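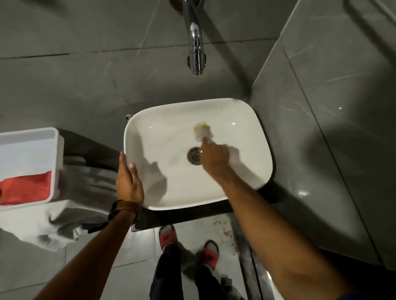 Re: Potex pipeline sale

On Tuesday, Rodrigo Tavares wrote:
> Potex is selling its gathering lines to Zamani for $989 million.
> Management says savings could reach up to $67 million a year
> once the two systems are tied together. Looks good for shippers.

Good for which shippers, Rodrigo? I read the release twice and found no word on rates. The savings number has no breakdown either — no staff, no compression, nothing.

Remember Evdale. We heard the same talk then, and my tariff went up in February. The tie-in was 50 miles of pipe and it came in 2 years behind schedule.

Setareh asked whether the Bomulari plant contracts carry over. I'd like to see that in writing before I cheer. Does anyone have the actual filing — not the slides?

Parisa Vahidi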